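Makadetti Meet Timer – Set-Up Guide
Part 3: Getting your finish line ready

By now you should have the base unit charged and the app on your tablet (if you don't, go back to Part 2, I'll wait). This part covers the finish line itself, from laying the mats to your first test run. I've set this thing up on grass, gravel, a running track and one very muddy parking lot, and the steps are the same every time.

Give yourself 47 minutes the first time you do it. After a couple of meets you'll be a lot quicker.

What you need
The base unit
Two timing mats and their cables
The 8 ground pegs from the side pocket
A practice pack of bibs
A tape measure

1. Pick your line. You want flat ground with at least 10 yards of clear space past it, so runners can slow down without piling up. Stay away from metal fences and parked cars. Metal does strange things to the chip readings, and you'll spend your afternoon hunting for a runner who crossed right in front of you.

2. Roll out the first mat with the arrow pointing the way the runners will be going. Let it lie in the sun for a few minutes if it wants to curl up. Then peg the corners.

3. Lay the second mat behind the first, with 7 feet between them. The second mat is your backup. If the first one misses a chip, the app fills in the gap and marks that time with a small "B" in the results.

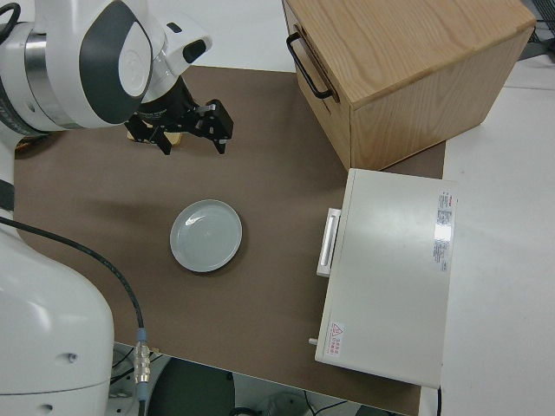 Gintarė Jankauskaitė wrote in to ask whether a small school can get by with one mat. Her team runs in dual meets with two schools and she didn't want to haul the second one up a hill. You can, yes! Go to Settings, then Line, and turn off Backup. I'd still bring the second mat to anything with a championship attached to it, and I'd have a parent with a clipboard at the end of the chute either way.

4. Plug each mat cable into the base unit. Mat one goes in the blue port and mat two goes in the gray port. You'll hear a click. If you don't hear a click, push harder – the plugs are stiff when they're new.

CAUTION: Never run the cables across the course, even under a rug. Bring them out on the side away from spectators and peg them down. A tired kid in spikes will find any loose cable you leave.

5. Turn on the base unit and open the app. Tap Find My Line. When both mats show as Ready, you're connected. If only one shows up, swap the cables for a moment and see if the problem moves to the other mat. If it does, you have a bad cable. If it stays put, it's the mat.

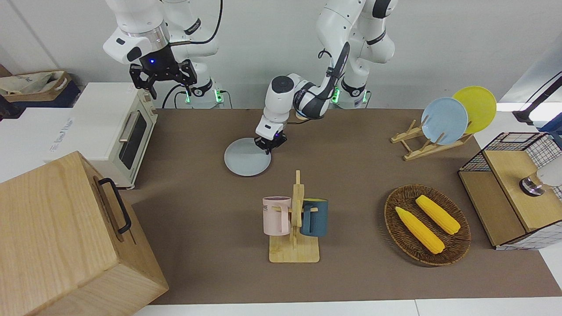

TEAMS AND BIBS

6. Load your entries. The app reads a plain spreadsheet with bib number, name, school and grade. I keep one master file for the whole season and just delete the kids who aren't running that day. If you use the Ilow entry form, tap Import and it brings everything over for you.

7. Check your scoring. The app is set for regular cross country scoring out of the box, so the first five runners on each team count, and the sixth and seventh can push other teams' scores up. Running a middle school meet with different rules? Change it now, before the race starts. You can change it later too, but the results page everyone is refreshing on their phones will jump around and you'll get questions.

Note: Unattached runners need the letters UN in the school column. Leave it blank and they'll all be scored together as one mystery team. Ask me how I know.

8. Hand out bibs and have everyone wear them on the front, at the waist or higher. No folding! The chip is glued to the back and a crease can kill it. 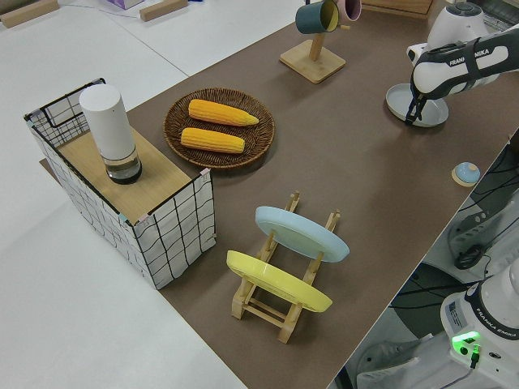

Words by Rimkutė
Last updated August 31, 2022

9. Do a test run. Grab a practice bib, start a race called Test, and jog across both mats at a normal pace. Your time should pop up before you've turned around. Then walk across, and then cross with a friend right beside you. All of those should show up as separate finishes.

10. Delete the Test race. I forgot this at the Wimanitz Invitational one October and the official winner was me, in sneakers, by a very large margin. 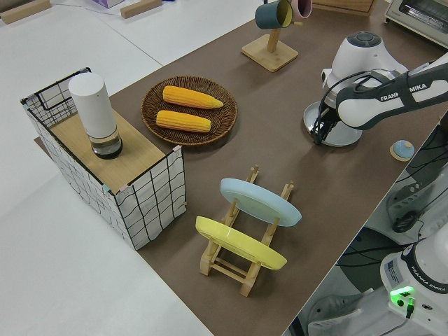

If something goes wrong

No times at all: Check that the race clock is running. The mats will happily read chips all day, but the app won't save a finish until you've pressed Start.

Same runner shows up twice: Someone is hanging out near the line with a bib on. Move them along, then hold your finger on the extra time and choose Remove.

Base unit beeping: The battery is getting low. Plug in a power pack and keep going – you won't lose any results while you do it.

Start button pressed late: Keep a stopwatch going from the gun as a spare. After the race, go to Edit Start and type in the difference, and every time gets fixed at once.

When everything's working, leave the unit switched on and put the rain cover over it until the first race. Packing up and drying the mats is in Part 4.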